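To: hinbridge-lounge list
Subject: Re: [hinbridge-lounge] drinks and reading matter on the big seating unit

I'm answering the October message in pieces, with the parts I'm answering left in so people who joined the list since then can follow.

> The modular seating has now been in the second floor lounge for a
> full season and I'd like to settle how we look after it. Three
> questions. Are drinks allowed on it? Who puts the magazines back?
> And does anybody have the cleaning instructions that came from
> Drakirwood with the delivery? I have the invoice (order 3806) but
> no care sheet.

Drinks first. The old rule from when we had the vinyl benches was that anything with a lid was fine. I would keep that for water. A plastic bottle with its screw cap on can be knocked over and no harm comes of it, and people are going to carry water in whatever we put on the sign. An open mug is another matter. Coffee on the gray would probably be hard to find afterward. Coffee on the yellow would not.

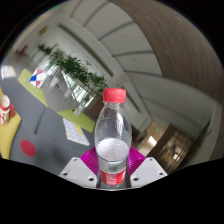
The side tables that were quoted at the same time as the seating were dropped to save money, and that is where most of this comes from. People sit down with something in their hand and there is nowhere to put it except the section next to them. I asked Triston what they would charge for two small tables that hook over the edge of a section. They said 90 dollars each, 10 weeks' wait, and they would want to see the seat height before taking the order. I measured it once and lost the note. I'll do it again.

> My own feeling is no drinks at all. The yellow section in particular
> will show everything. We were told the covers come off but I have
> looked underneath and can't find a zipper.

There is a zipper. It's on the underside at the back, under a flap held down with hook and loop tape, and you have to tip the section onto its side to get at it. This is true of the yellow and lime ones. I haven't tried the long gray one, which takes two people to move. Drakirwood's care sheet is in the blue binder in the mail room, filed under F for furniture. It says wash at 30 degrees (that's Celsius, so cold), do not tumble dry, and put the cover back on slightly damp so it stretches to fit. For small spots it says blot, don't rub, and use plain water before trying anything else.

So no, I'm not in favor of a total ban. We would be asking people to follow it in a room with seats and magazines in it, and they won't. I'd rather have a short rule: caps on bottles, mugs go on a table. Until the tables come, that means the windowsill.

On the magazines, the answer to "who puts them back" is whoever took them out, and we all know how that goes. With a mug on the corner of the yellow, one thing to read left on the long gray section and another around to the right, you have used up a good part of the seating before a single person has sat down.

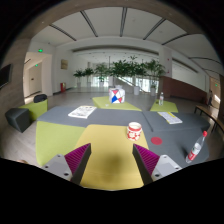
Hinbridge Lounge List, Issue 30

The rack by the door is too far from the seats. Moving it to the wall behind the lime-green seats would help more than a sign would. It's held on with four screws and I can do it some morning before nine, when the room is quiet. If there are objections, please post them here and not on the paper notice, which I don't always see.

> Also the sections drift apart. By evening there is a gap you could
> lose a phone in.

Yes. There are meant to be connecting brackets. Ours were delivered in a separate bag and I believe they went up to the Yoon Room with the leftover shelf parts. I'll look there. They slide on from underneath, no tools. If they can't be found, Drakirwood sells them as a spare part and will want the order number you gave above.

> If we can agree on this by the end of the month I'll type up a sign.

Suggested wording for the sign:

Bottles with caps are fine. Please keep open cups off the seats. Magazines go back in the rack. If you spill something, blot it with water and leave a note at the desk saying which section.

That last part matters. A spill we hear about the same day is a cover in the wash. One found two weeks later usually stays.

Hinbridge Lounge List | Contact the list owner | Archive | Back to top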